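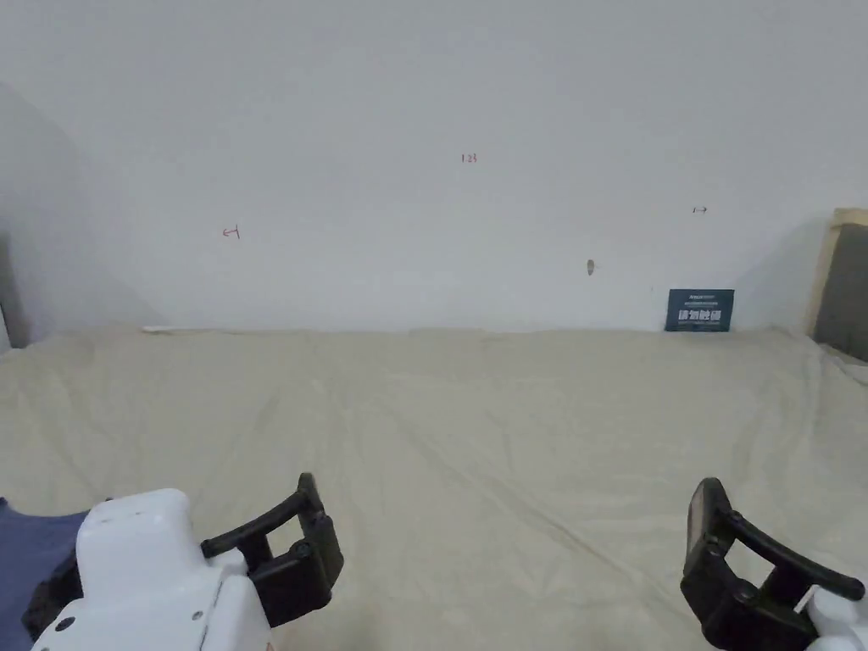 The arm that faulted was the one doing nothing, one student wrote under last week's notes, so why does the handout spend two pages on the arm that was moving? It's a fair objection and I have rewritten the section to deal with it.

Home | Syllabus | Handouts | Labs | Contact
Search this site Go

Handout 6: The idle-gripper fault
Revised 2025-06-14

Background

The Stendalel cell is a two-arm tabletop station with one gripper per arm. It runs the Jarden controller. During a long run of cloth-handling trials, the left gripper closed without a command while the right arm was reaching across the table. Both grippers should have been open. The run was stopped by hand. There was no injury and no damage beyond a scuffed finger pad.

What the log shows

The run was set for 3,000 cycles and stopped at cycle 776. The first warning had come at cycle 675 -- a late position reading from the left gripper. The controller recorded it, kept the last good value and carried on. Late readings came back on and off from then until the stop.

The timeout was set to 400 milliseconds. Every late reading arrived inside that limit, so the controller never declared a fault. When a stale value and a fresh value disagreed, the correction routine treated the difference as a position error and drove the fingers to remove it.

Cause

The hardware cause was a worn connector in the left wrist. The Anine cable used there is rated for fixed runs, and in this cell it flexes on every cycle. A bad connector should lead to a stop. Here it led to motion, and that part of the failure belongs to the software.

Back to the student's question. The right arm matters for two reasons. Its motion loaded the shared data line and made the left gripper's readings later than they would have been at rest. It also put one arm within reach of the other when the fingers closed.

Changes made

The cable was replaced with a flex-rated type. The timeout was cut, and a late reading now counts toward a fault even when it arrives inside the limit. Correction is disabled on any gripper marked idle. Before a person reaches over the table, both arms must be in a protective stop and the operator must confirm it on the panel. An open gripper is to be treated as live until then.

For lab

Read the Vieira checklist before you come. Bring a one-page fault tree with "uncommanded closure" at the top. Include at least one branch where every part works to its spec -- most first drafts leave that out.

2 comments | 5 shares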